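Chapter 4
Membranes: The Business of Letting Things In

Every cell has a border problem. It needs sugar, water, oxygen and a steady supply of salts, and it needs to get rid of whatever is left over once it has used them. A wall with no openings would keep out trouble and starve the owner. A wall with too many openings would be a puddle.

The membrane is the compromise. It is two molecules thick, it is made mostly of fat, and it has been holding cells together for longer than there have been textbooks to get it wrong. Earlier editions of this one described it as a kind of plastic bag. We have since apologized to several readers and, in spirit, to the membrane.

The fats in question are phospholipids. Each has a head that likes water and a pair of tails that would prefer to be somewhere else. Drop enough of them into a beaker and they sort themselves out, heads facing the water, tails tucked in together, with no instructions from you. Students in the Mestden teaching labs are often let down by how little there is to do at this stage. Enjoy it. Proteins are coming, and proteins need looking after.

Small, oily molecules slip through the double layer easily. Oxygen hardly slows down. Ions such as sodium and potassium, which carry a charge and the cloud of water that comes with it, are stuck outside until a protein opens a door. Much of this chapter concerns those doors: which ones stand open, which ones need a push, and which ones send the cell a bill in the form of ATP. 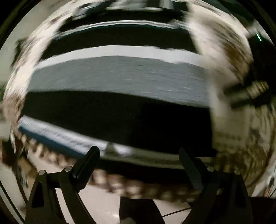 4.1 What You Should Already Know

We assume you have read Chapter 2 and remember some of it. You should be able to say what makes a molecule polar, and to explain diffusion without using the word "wants." Molecules want nothing. They bump into each other, and more of them leave a crowded place than enter it. (We used "likes" and "prefer" a moment ago. Authors are allowed.)

If osmosis still seems backward to you, reread the last pages of Chapter 2 before going on. Water moves toward the side with more dissolved stuff in it. Most wrong answers to the problems in this chapter come from losing track of which side that is, so draw the cell and label it, even if you feel you are past that sort of thing.

4.2 Two Ways Across

Traffic through a membrane is either passive or active. Passive transport runs downhill, from high concentration to low, and costs the cell nothing at the time. Active transport runs uphill and has to be paid for. We begin with the free kind.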